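I got to the Berkari open house in Skellholm a little after the doors opened, and the parking lot was already full (18 bikes, I'm told, plus whatever I came in). It's one long hall of people making small stuff, mostly printed plastic, and I loved it! I'd gone for the crafts tables, and I went straight to the bench with the orange leaves. They have real veins, raised ones, running out from the rib down the middle.
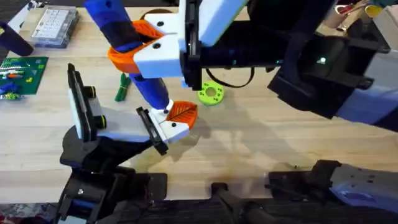 Entry was free and coffee was 6 francs, so I suppose that's how they pay for the heating. I had two. The woman at the Walance stand told me they'd printed 1,197 little pieces for the weekend and she was sick of orange. I bought a bookmark off her anyway.

Back at the leaf bench there was a blue hot glue gun in use, a lime-green ring like a fat donut, and one of those T-handle hex keys with a red grip that I always lose at home.

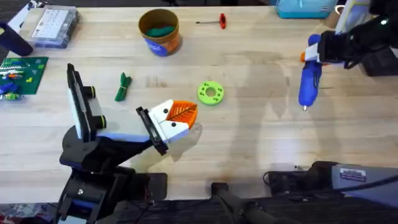 I've burned myself on glue guns often enough that I kept my hands in my pockets. My own leaves, the felt ones I do every June, fall off their stems by the end of summer, and I went home wanting to try a stiffer one with ribs. The Wyss people had a bin of leftover filament by the exit, and I took a bit of blue and a bit of black to play with.
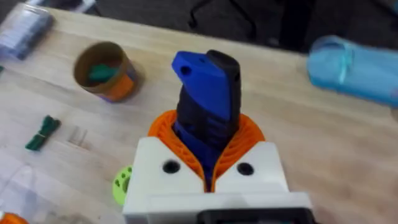

Svenja Hollenstein wrote to me afterward that I should rough up both sides with sandpaper before any glue goes near them, and that two colors in one part look best when the seam runs straight up the side.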